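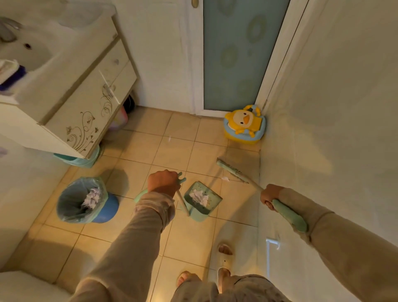 Long-handled dustpan, matching broom, and the last few scraps by the wall.

How I Sweep the Bathroom Floor (Before the Mop Comes Anywhere Near It)

I used to go straight in with the mop. Bucket of hot water, big slosh of floor cleaner, off we go – and then I'd spend twice as long picking grey fluff and soggy bits of tissue off the mop head. Wet tissue is the worst! It turns to porridge and gets into the grout, and once it dries there you need an old toothbrush to get it back out. So now I sweep first, every single time, and the whole job is far less miserable.

What you need

A broom and a long-handled dustpan. Mine are a mint green pair, which pleases me more than it should. The upright handle on the pan is the bit worth paying for, as you can stand up straight and hold it in one hand while you sweep with the other (my back was very grateful). I had a little hand brush from Flaleck before, perfectly good bristles, but I was on my knees for all of it.

You'll also want a bin within reach. Mine's a round blue one and I line it with a bag big enough to fold right over the rim, so it doesn't slither down inside the first time you drop something in.

Getting started

Pick up anything that lives on the floor: bath mat, scales, the odd sock. Shake the mat outside if you can, or out of the window if you're on good terms with downstairs.

Wipe the basin and the top of the vanity next. I always want to leave this till last and I always regret it, as hairs and dust drop straight onto the tiles you've just done.

Then leave the floor to dry. If somebody's had a shower, give it 30 minutes with the door open. Damp hair sticks to ceramic like you wouldn't believe.

Sweeping

Start at the far wall and work towards the door. Turn the broom head so the bristles go right into the bottom of the wall and pull the dirt out towards you with short strokes. Long swooshy strokes feel lovely, but they send light things like paper flying off under the cabinet and you'll be chasing them for ages.

Do the edges first, all the way round, then behind the loo, then the middle. On square tiles I follow the grout lines, as that's where the gritty stuff settles. If yours are beige like mine, crouch down once and look across the floor with the light behind it. You'll see all sorts.

Bring everything into one small pile. Set the pan down flat with its front lip on a tile and not across a grout line, tilt it a touch towards the broom, and brush in. There's nearly always a thin line of dust left at the lip, so move the pan back 2 inches and go again. Two goes usually does it for me.

Big crumpled tissues can go in with the rest, they're easy. Small scraps are fiddlier. If one won't budge, dab it up with a bit of damp loo roll.

Emptying the pan

Carry it level and tip it slowly, low down inside the bin. Tap it once on the inside, gently! If the bag is getting full, push nothing down, just tie it up and change it.

Looking after the broom

Pull the hair out of the bristles with an old comb (I do this over the bin), then wash the head in warm soapy water every couple of weeks and hang it up to dry. Don't stand it on its bristles or they'll splay out sideways and you'll lose that nice edge for corners.

A question from the comments

Güven Yaman asked whether you can just hoover instead. You can, and on a dry floor it's quicker, but mine blows the light bits about before it picks them up. If you've got a hard floor setting, try that first and go round the edges with the nozzle.

Mopping is next, and I'll put that on its own page.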